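Plola: bicycle repair notes

Last updated: 25 Feb 2021

Plola is a set of 295 repair notes from the Horelent bike workshop, typed up from the paper job cards. Each note covers one job: the complaint, the work done, the parts used and the minutes spent. Spelling was left as the mechanics wrote it.

Files

notes.csv has one row per job. parts.csv lists part names with the short forms used on the cards. The two join on job_id.
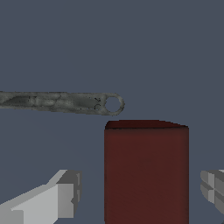 Minutes were rounded up to the next five on the cards, so short jobs look longer than they were. Jobs with no time entered have a blank, never a zero. Customer names and phone numbers were removed before typing.

Known problems

Brake and gear jobs done together were sometimes written on one card. These have "both" in the job_type column. Cards from December are thin, as the shop closed early that month.

Morag Buchanan typed the cards and Gunnlaugur Bisgaard checked them. Send corrections with the job_id and the column name.

2 comments · Share

Contact: Morag Buchanan | © Horelent | Back to top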